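Keeping a Dish-Handling Cell Running: Setup, Upkeep and Repair of the Sutter Bench Arm

Project report, Automation Workshop course
Author: Urs Mayrhofer

1. What the project was supposed to be

The course handout asked each of us to adopt one machine, look after it for a term and write down what that took. I got the Sutter bench arm with the Fleler two-finger gripper, which picks up used plates and moves them to a rinse position. The handover sheet I was given called the cell "stable" and "low maintenance." I doubted both, and most of this report is about why.

I should say at the start that I did not write the picking program and was not graded on how well it picks. My job was the hardware, the mounting, the calibration, the cleaning and the log. Where I comment on the program, it is only because a fault that looked like software ended up on my bench.

2. The cell as I found it

The arm is bolted to a steel base plate at one side of the work table. The gripper carries two soft black fingers, and a small camera sits at the wrist, looking forward past the fingertips. A Pidov control box underneath the table supplies the arm and the gripper from the same power strip. The previous owner's notes filled one page and had no dates on them.

The first thing I did was check the four base bolts. Two of them turned with light pressure on the wrench. They were not loose enough to rattle, but an arm that shifts on its base under load will never return to the same spot, and every calibration done on top of that is a waste of time. I tightened them in a cross pattern, put a paint line across each bolt head and washer, and checked the lines every week. They stayed lined up for the rest of the term.

The cable to the wrist camera was held with one zip tie, pulled very tight, at the point where the wrist bends most. I replaced it with two loose hook-and-loop straps and left a slack loop between them.

3. Where the fingers go on a plate

The program approaches a plate from the side so that one finger ends up outside the rim and the other over the inside. The gripper then closes on the rim. Everything about this cell depends on that one position. If the approach is too shallow, the fingers close on the rim's edge and slide off. If it is too deep, the inner finger scrapes along the plate and collects whatever was on it.
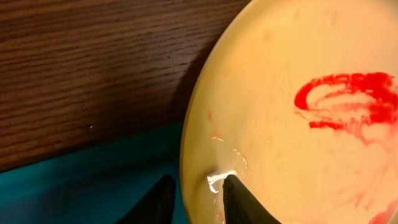 Figure 1. Wrist camera view of the fingers on either side of the plate rim, with liquid at the tip of the right finger.

The liquid matters more than I expected when I started. The handover sheet says the fingers "grip wet and dry dishes equally well." I could find no test behind that sentence. Used plates bring sauce and water with them, and the inner finger goes straight into it on every pick.

4. Calibration

The calibration routine in the Otwood software moves the gripper to a printed target, takes a set of wrist camera pictures and works out the offset between the camera and the fingertips. It then shows a green check mark. I learned not to trust the check mark. It means that the routine finished. I got it once with the target taped down crooked, and once with a fingerprint on the lens.

My own check was cruder and more useful. I put a plate at a marked place on the table, ran the approach with the gripper open, stopped it before closing, and measured the gap between the rim and the inner finger with feeler gauges. I did this 15 times after each calibration. If the gaps were spread widely, I threw the calibration away and started again, check mark or no check mark.

On the first proper run of this test the spread was bad, and I lost a whole afternoon to it. I suspected the arm joints, then the camera mount, then the control box. The cause was the gripper flange. One of its screws was a size too short and held by only a few turns of thread, so the whole gripper could tilt slightly. With the right screw in, the spread dropped at once. I still don't know how long it had been like that, and the one page of notes was no help.

5. Cleaning

The cleaning instruction I inherited was "wipe fingers when dirty." That leaves the decision to whoever is standing there, and people are generous about what counts as dirty when they want to finish a run. I replaced it with a fixed routine:

Stop the program and press the emergency stop.
Wipe both fingers from base to tip with a damp cloth and mild dish soap.
Go over the seams with a soft brush.
Wipe again with clean water and dry with a lint-free cloth.
Clean the camera lens with a separate cloth.
Write the cycle number in the log.

The seams are the weak point. Food residue works into them and dries there. On one finger I found a hardened line of it that had begun to lift the edge of the covering. The separate lens cloth is there because I once used the finger cloth on the lens and spent the next hour wondering why the picture was hazy. 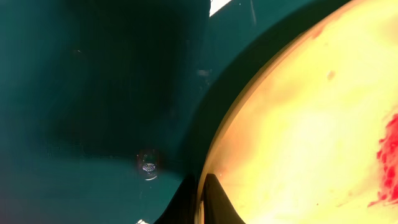
Lighting gave me more trouble than dirt on the lens. Glossy surfaces throw back bright spots, and the rim detection sometimes jumped to one of them. The Otwood manual suggests raising the detection threshold. I tried that, and it then missed rims that any person could see. Turning the lamp away from the table and bouncing it off the wall helped more than any setting did. I would not call the problem solved. On evening runs the false detections were fewer, which makes me think that daylight from the window plays a part, but I did not test this properly and will not claim it.

6. Faults and repairs

The log covers 2345 gripper cycles. I count a cycle as one close and one open, whether or not a plate was lifted. In that time I recorded 7 faults that stopped the cell. Three were missed grips that the program could not recover from. Two were camera dropouts, both before I changed the cable straps. One was the flange screw. The last was a torn finger.

The tear is the one worth describing. It opened at the seam near the base of the inner finger, at cycle 303 after the pair had been replaced with new ones. I had expected the tip to go first, as that is the part that touches the plate. When I took the finger off and bent it by hand, the reason was easy to see. The seam folds at the same place on every close, and the closing force had been set to the maximum by someone before me, presumably to stop plates from slipping.

I fitted a spare and brought the force down in small steps until a plate slipped, then went back up two steps. The new setting is well below the old one. No finger tore after that, though the remaining cycles are too few to prove much. A fair reader could say that I had one weak finger and drew a large conclusion from it. I would only answer that the maximum setting did nothing useful that I could measure.

Changing a finger takes a hex key and some patience. The retaining pin is a tight fit and should be pushed out from the camera side. Pushed from the other side, it jams against the bracket – I have a small scar on my thumb from learning this. After any finger change the calibration has to be repeated, even if the new part looks identical.

7. What I would question

I don't think "low maintenance" is a fair description of this cell. It ran well in the weeks when I checked it often, and the faults clustered in the weeks when I was busy with other courses. That could be chance with so few faults, and the log can't settle it. The log also depends on me having written everything down, which I mostly did.

The spare parts situation is poor. There is one pair of fingers left in the drawer and no spare camera cable. The retaining pins are not sold separately, so a bent pin means buying a full finger kit.

I would also question the shared power strip. Both camera dropouts happened while the gripper was closing at full force. I blamed the cable at the time, and the new straps seemed to fix it, but the lower force setting came in later and I can't fully separate the two. Whoever takes over should put the camera on its own supply and see whether anything changes.

8. Handover

The paint lines, the feeler gauges and the log stay with the cell. The force setting is written on tape inside the control box door, with the old value crossed out beside it. The short flange screw is in a bag in the same drawer as the spare fingers, labeled, and should not be put back in.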